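Let the Kid Keep the Ratty One

11/24/21
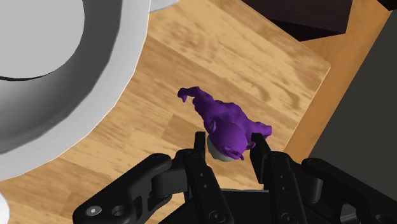

So why do parents keep buying the backup toy? Fear, mostly. Fear of the one night when the good one is gone and it's 2 a.m. and nobody sleeps.

I get it. I bought the backup too. Same rabbit, same store, stuck it in the closet with the tags on. My daughter found it in July and looked at it like I'd brought home a stranger. Wrong smell. Wrong ears. She put it back in the closet herself and shut the door.

Now there's a whole business in this. Treso will sell you a "rotation set" – three identical bears, you swap them every week so they wear out at the same rate. My neighbor Yuxi Gu did it for 17 weeks with a chart on the fridge. Her son knew by week 2. He named them. All different names. So now they travel with three bears.

What bugs me is the idea underneath, that a kid's attachment is a supply problem. Buy enough and you're covered. But the kid isn't attached to a product. She's attached to that one, with the chewed foot and the gravy on it and the seam my mother fixed in the wrong color thread. You can't stock that.

And yes, things get lost. We left the rabbit on the bus to Drostport once. Five days. Awful, awful days. She cried, she drew it, she asked me where it was sleeping. I called the bus office so many times the guy knew my voice. It came back in a bread bag and she was thrilled, but I'll say this – by day four she was sleeping. Sad and sleeping. I didn't know she could do that and niether did she.

I'm not saying lose it on purpose. Don't be a monster. Check the seat before you get off. Sew a phone number on if you can sew, or write it on the tag in laundry pen.

But the closet full of spares, the tracking tags, the emergency shipping at forty bucks a pop, that's for us. We're the ones who can't stand the crying. Fair enough, crying is hard. Just call it what it is and maybe spend the money on a sitter.

The spare is still in teh closet by the way. If anyone wants a rabbit, it's clean.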